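LÉEME del conjunto de episodios de la jornada de puertas abiertas de Koltora

Versión del texto: 7/18/23

Hola. Si has llegado a este archivo es porque te has descargado la carpeta con los episodios simulados que enseñamos en la jornada de puertas abiertas, o porque alguien te la ha pasado en un disco y quieres saber qué demonios hay dentro. Lo escribo yo, que estuve en la mesa de la demo todo el día y que luego me ofrecí a ordenar los archivos (mala idea, con lo bien que estaba yo bebiendo agua en una esquina). Perdón de antemano por el tono, no sé escribir fichas de datos de otra manera.

Qué contiene

1127 episodios de manipulación en simulación, todos de cocina: encimeras, recipientes, botellas, tarros y poco más. Cada episodio va en su propia carpeta, con los fotogramas de la cámara de muñeca, las posiciones articulares, la apertura de la pinza y un archivo de texto con la instrucción que recibió el robot. No hay audio. No hay profundidad tampoco, y ya me lo han preguntado suficientes veces como para ponerlo aquí arriba.

Los episodios salen de dos sitios. Una parte la grabamos nosotros antes de la jornada, con calma, para tener algo decente que enseñar si la teleoperación se caía. La otra la generaron los visitantes, que se sentaban en el puesto de mando, cogían los controles y movían el brazo simulado durante un rato. En el archivo de metadatos, el campo origen dice "previo" o "visita". Si vas a entrenar algo con esto, mira ese campo antes que ningún otro, por favor.

Cómo fue la jornada

Abrimos la nave de Koltora por la mañana y montamos 2 puestos: uno con la pantalla grande, donde poníamos los episodios grabados y los íbamos comentando, y otro con los mandos. La gente de Zimora trajo el programa de teleoperación y la de Jilico puso las escenas de cocina, así que nosotros ponemos el local, el control del brazo y el café (el café lo mencionaron en casi todas las hojas de comentarios, y no para bien).

El plan era que cada visitante hiciera una tarea de 24 segundos y dejara sitio al siguiente. Me reí mucho al leer eso después. En cuanto alguien se sienta a los mandos quiere agarrar la cosa que se le ha resistido, y no hay temporizador que valga. Al final dejamos que cada uno terminara cuando quisiera y por eso las duraciones de los episodios de visita son un desastre: los hay que acaban enseguida y los hay larguísimos, con pausas en medio en las que la pinza está quieta y, me imagino, la persona estaba hablando con quien tuviera al lado. No he recortado esas pausas. Sé que a algunos os molestará, pero a mí me parecen útiles.

Lo que más gustó fue la vista desde la muñeca. Yo habría apostado por la cámara general, la que enseña la cocina entera y el brazo moviéndose, que es muy vistosa, pero los críos se iban directos a la otra. Estás encima de los objetos, con los dos dedos delante, y entiendes al momento lo difícil que es meter una pinza entre cosas que se tocan.
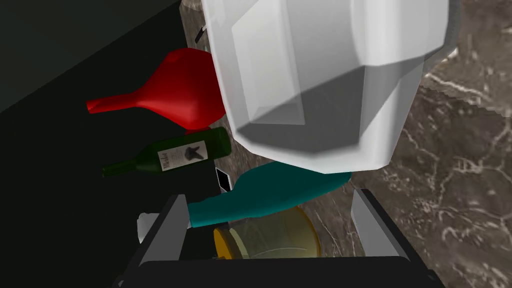

También cambió las preguntas que nos hacían. Con la cámara general nos preguntaban cuánto cuesta el brazo y si friega los platos. Con la de muñeca, en cambio, me preguntaron por qué no se aparta primero lo que estorba, si el robot sabe qué hay detrás de lo que tapa, si nota el peso. Una señora me tuvo un buen rato con lo de las botellas tumbadas: que ella las cogería por el cuello, siempre, y que a ver por qué el robot iba a por la panza. ¡Pues tenía razón! Buena parte de los agarres por el cuerpo ancho se nos escurren en simulación, porque la fricción que tenemos puesta es bastante tacaña. Está apuntado en la lista de cosas por tocar.

Formato y nombres

Las carpetas se llaman ep_ seguido de cuatro cifras. Dentro encontrarás:

- muneca: los fotogramas, numerados desde cero
- estado.csv: una fila por fotograma, con las articulaciones y la apertura de la pinza
- instruccion.txt: una sola frase, en español
- meta.json: origen, escena, duración y el campo resultado

Sí, la carpeta se llama muneca, sin eñe. Un visor viejo se atragantaba con ella y ahora ya se ha quedado así.

El csv va a 12 filas por segundo, igual que los fotogramas. Si te sale un desfase, comprueba que no estés saltándote la cabecera dos veces. A mí me pasó y perdí una tarde entera echándole la culpa al programa de Zimora, al que desde aquí pido disculpas.

El campo resultado

Tiene tres valores: "logrado", "fallido" y "abandonado". Los episodios previos los etiquetó el simulador solo, con una regla muy simple (objeto dentro de la zona de destino al acabar). Los de visita los he repasado yo a mano, porque la regla daba por logrado un episodio en el que alguien había empujado medio bodegón hasta el destino a base de golpes. Técnicamente estaba todo dentro, vale, pero no.

"Abandonado" quiere decir que la persona se levantó. Lo he puesto aparte de "fallido" porque muchas veces lo estaban haciendo bien y simplemente les tocaba irse al siguiente puesto de la visita.

Escenas

Las cocinas de Jilico cambian de encimera, de luz y de objetos. La variante que más se repite en los episodios de visita se llama internamente Sarmiento, que es el nombre que llevaba el archivo cuando nos llegó, y lo hemos respetado. Es la de los recipientes amontonados. La pusimos de fondo en la pantalla al arrancar y luego la gente pedía justo esa, de modo que hay mucha más Sarmiento que de cualquier otra. Si quieres un reparto equilibrado, tendrás que hacerlo tú con el campo escena.

Los objetos se colocan dejándolos caer desde poca altura y esperando a que se asienten. De ahí salen montones muy creíbles y, de vez en cuando, disparates: algo metido un poquito dentro de otra cosa, o un tarro que tiembla sin parar. Los que vi los marqué con "fisica_rara" en los metadatos. Seguro que se me escaparon unos cuantos.

Cosas que sé que están mal

Las instrucciones de los episodios de visita las escribía quien estuviera de guardia en el puesto, a toda prisa, y se nota. Hay "coge la botella" en montones donde botellas hay varias. Hay mayúsculas donde caen. Hay una que dice solo "esa". No las he corregido porque me interesaba conservar lo que se dijo en la mesa, pero si necesitas instrucciones sin ambigüedad, filtra por origen "previo", que están escritas con más cabeza.

Al brazo simulado le cambiamos la velocidad máxima a mitad de la jornada. Iba demasiado lento y se formaba cola. No apunté en qué episodio fue el cambio, aunque se ve bastante bien en el csv si dibujas las velocidades.

La pinza tapa la parte baja de la vista de muñeca, y los objetos que quedan pegados a la base se pierden en parte. Esto no es un fallo del render: la cámara va montada así y la hemos dejado igual en simulación para que se parezca al brazo de la nave.

Lo que no hay

No hay datos personales. A los visitantes no les pedimos el nombre para sentarse a los mandos y no grabamos la sala. Tampoco guardamos quién hizo qué episodio, con lo cual no se puede saber si dos episodios son de la misma persona. Me habría venido bien un identificador anónimo, la verdad, para ver si la gente mejoraba al segundo intento (yo diría que muchísimo, pero es lo que me pareció a mí de pie junto a la mesa).

Uso

Puedes usarlo para investigar, para dar clase o para trastear. Si publicas algo, menciona a Koltora, a Zimora y a Jilico, por ese orden o por otro, no nos vamos a pelear. Lo que te pediría es que no lo uses como única prueba de que un sistema funciona en una cocina de verdad. Son escenas simuladas y movidas, en buena parte, por personas que tocaban un mando de estos por primera vez.

Próxima jornada

La siguiente la queremos hacer en enero, con el mismo montaje y un tercer puesto para el brazo físico, si llegamos. Guardaremos los episodios en el mismo formato y los subiré a una carpeta aparte, sin mezclarlos con estos. Los fallos que encuentres mándalos al buzón del proyecto con el número de episodio en el asunto, que si no me vuelvo loco buscándolos.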